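Search this site
Search for: Go

Ledger marks on the Raltgate hatchery cards

Most of what I do in the records room is matching paper to water. A card says a truck left the hatchery with so many fish, and a second card, kept by whoever met the truck, says how many went into which pond. When both survive, the job takes 2 minutes. When one is missing it can take a month.

The Raltgate cards are the second kind. Hadi Khoury found them in December in a flat file labeled as road maps, and passed them to me because several carried a penciled "M" in the upper corner. He read it as "mortality." I read it the same way for a while. A load marked M would then be a load with losses, and the count on the card would be the count before losses.

The arithmetic did not support that. One card shows 1,000 fingerling walleye sent out, marked M, and the pond book at Lirham shows 800 received on the same trip. A loss of 200 on a short haul in cool weather would normally produce a note, a letter, or at least a complaint. The file has none of these. The next M card shows the same split, and so does the one after it.

Anas Mansour, who worked the trucks out of Lirham before he moved to habitat surveys, settled it over the phone. M was Melis, a small rearing pond 35 miles up the same road. The driver stopped there first, dipped off a fixed share, and drove on. Melis kept no book of its own because it was never a public water. The fish were held over the winter and moved again in spring under a different form, and that form is filed by species – which explains why I had not seen it.

So the cards are correct, the Lirham book is correct, and the missing fish are on a third set of sheets two cabinets over. I have now entered the Melis stop as its own line in the stocking table. Anyone who used the older version of the table for survival estimates at Lirham should check the starting number. If you used the hatchery figure, your survival rate is too low.

Two items are still open. One card has an M that has been erased, with a full load received at Lirham, so the stop may have been skipped. Another has an M in ink in a different hand. I have left both as they are, with a remark in the notes column.

The scans will go to Renthorpe for storage once the index is done. The index is at the letter P.

Recent posts
Reading faded carbon copies
Scale samples and the envelopes they came in
Pond names that changed twice
Gill net logs: a short guide to the columns

This site uses cookies. By continuing to browse you agree to their use. Accept
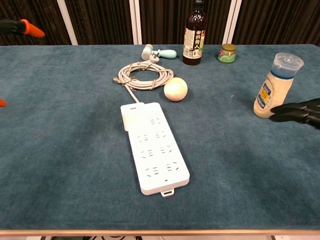

Power strip on the long table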